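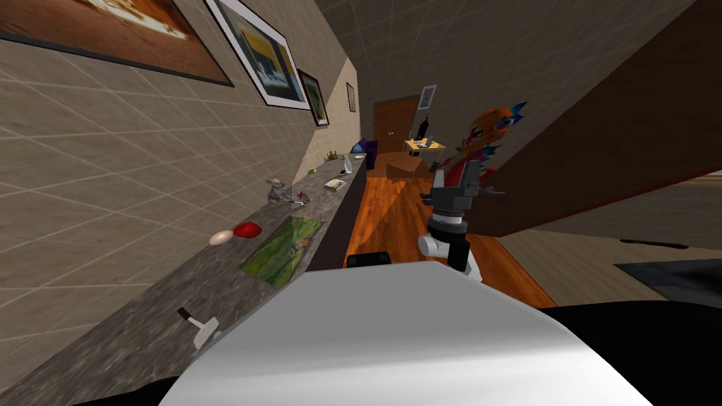 Personal Finance > Saving and Budgeting > Methods

Envelope budgeting

By Bożena Makowska
31 March 2021

Envelope budgeting is a way of managing household money in which income is divided into separate amounts, each set aside for one kind of spending, before any of it is spent. In its oldest form the amounts are kept as cash in paper envelopes marked "groceries," "gas," "shoes" and so on. When an envelope is empty, spending in that category stops until the next payday, or money is moved over from another envelope. The method is also called the cash envelope system, and close relatives of it go by the names jar budgeting and bucket budgeting.

It is one of the simplest money tools ever devised, and one of the most satisfying to use. A person needs no training and no equipment beyond a pen and some stationery!

Basic method

A household begins by listing its regular costs. Fixed bills such as rent, insurance and loan payments are usually paid straight from a bank account and left out of the envelopes. The rest, meaning the spending that changes from week to week, is sorted into categories. Beginners often make far too many of these. A first set might cover food, transportation, clothing, household supplies, gifts and fun money, and it can be split up further once the habit has settled in.

On payday the planned amount goes into each envelope. Someone who allows $50 a week for groceries and $40 for gas would put exactly those sums in and carry the grocery envelope to the store. Receipts go back inside along with the change. Many users write a running balance on the front, and an old envelope covered in penciled subtraction is a wonderful record of a family's month.

Money left at the end of the period can stay where it is, move to savings, or be shared out among the other envelopes. Which of these a household picks is a matter of taste, although letting the clothing and gift envelopes build up is common, as those costs arrive in lumps.

Irregular expenses

Costs that come once or twice a year are handled with what is called a sinking fund. The yearly cost is divided by the number of paydays and that amount is set aside each time. A car registration, a school trip or a winter coat can all be paid for this way without borrowing. In colder places October is a popular month for opening a heating envelope, though people who start in spring have a much easier time of it. 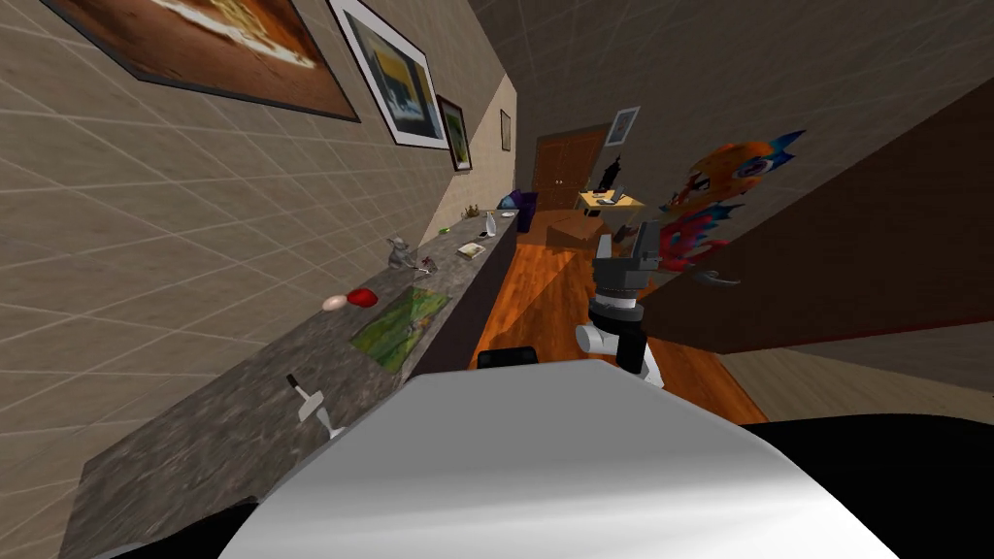
Sinking funds grow larger than the weekly envelopes and are often kept in a bank account with a written note of how much belongs to each purpose. A balance of $53 might be $19 for the dentist and the rest for tires. The bank sees one sum, the saver sees two, and this small trick of bookkeeping is the whole idea behind the digital versions described below.

Digital versions

Paper envelopes work poorly for online shopping, and carrying cash does not suit everyone. Software versions keep the same rules but hold the amounts as figures on a screen. Lollen, a small budgeting program, shows each category as a bar that shrinks with every purchase. Sernia takes a plainer approach, with a single page of names and balances that can be printed and stuck to the refrigerator. Both require the user to enter purchases by hand, a feature that many fans of the method defend with real passion — typing in the price of a lunch makes a person notice it.

A spreadsheet does the job just as well. One column per envelope and one row per purchase is enough.

Shared envelopes

Couples and roommates often keep joint envelopes for food and supplies next to private ones for personal spending. The private envelope is usually treated as off limits to questions, and plenty of arguments about coffee and video games have ended there.

Criticism

Cash kept at home earns no interest and can be lost or stolen. It also does nothing to build a credit history. Moving money between envelopes too freely weakens the method, while refusing to move it at all can leave a household short of food with a full gift envelope in the drawer. People with uneven incomes may find fixed amounts hard to keep up, and some fill their envelopes in order of importance instead, starting with food.

See also: Sinking fund, Zero-based budget, Household accounts, Emergency fund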